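Kukance opens its doors and lets visitors drive

Wednesday, June 24, 2020

I got my turn at the Kukance open day right after lunch, and I'm still a little giddy about it. The robotics outfit let people into its workshop in small groups this week (masks on, sign-up sheet at the door, a squirt of sanitizer before you touched anything), and by the time the last group went home 162 of us had been through.

If you've only walked past the building, you haven't missed much from the sidewalk. Inside it's desks, cables and a very good coffee maker. Most of the day happened on a big screen, where Kukance was showing off Skeradano, the simulator its people use to teach a two-armed robot how to handle household stuff before the real machine gets to try.

Nelly Quintero ran the demo for my group. She talks fast and laughs at her own typos, and she had the thing up and running before I'd found a place to stand. You look out from the robot's point of view, over its own chest, with both arms reaching out ahead of you and a room in front. Our job for the session was a cardboard box on the floor. Get a gripper to it, get a hold, pick it up. Sounds like nothing!

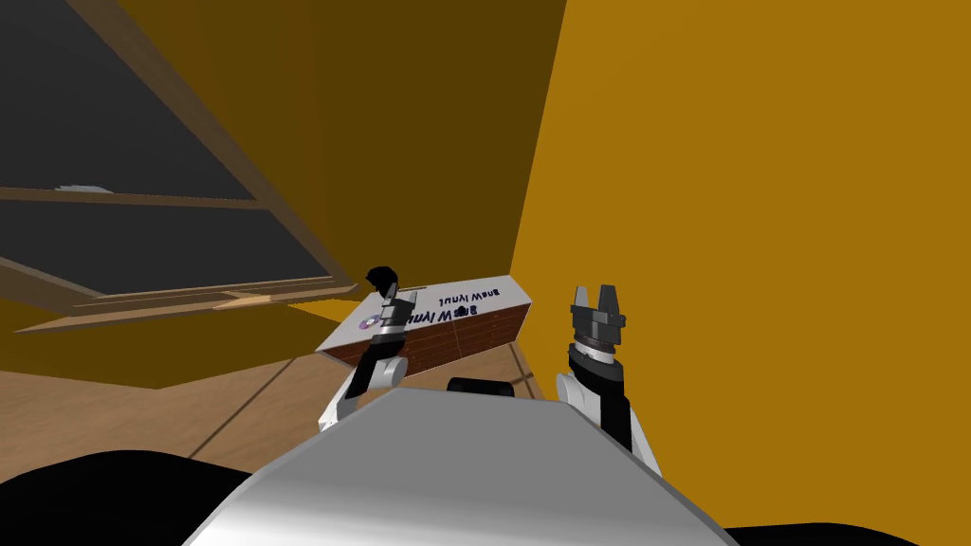

I went fourth. You hold a controller in each hand and the arms go more or less where you go, with a small delay that I never got used to. My first try sent the left arm sailing past the box. On the second I got a grip on one end, yelled, and dropped it. Senyo Bawa, who was keeping the line moving, told me to slow down and stop steering with my shoulders, and he was right - the next one came up off the floor and stayed up long enough for a cheer from the back of the room.

What surprised me was how much they wanted the bad tries too. Every run gets saved, Quintero told us, flops included, and the training software (they call it Ñahui, and it has its own sticker) goes through the lot. A person who fumbles and then recovers is worth a lot to them. I said in that case they should have me back every week.

Somebody in my group asked why bother with a pretend room at all when there's a real robot in the building. Katherine Puma took that one. In the simulator they can change the wall color, tip the furniture, swap the box for a different box and start over in seconds, and if an arm goes through a cabinet there's no bill. She runs 40 different rooms now and wants more, so if you have a weird living room, she may be calling.

Each of us got two turns, and the kids were better at it than the grown-ups, no contest. Anselmo Huaranga's daughter lifted the box on her first go and then asked if she could throw it. (She could. It went pretty far.)

Kukance is planning another open day and will post the sign-up at the front door. Groups will stay small, and children need an adult with them. Wear comfortable shoes, you'll be standing the whole time.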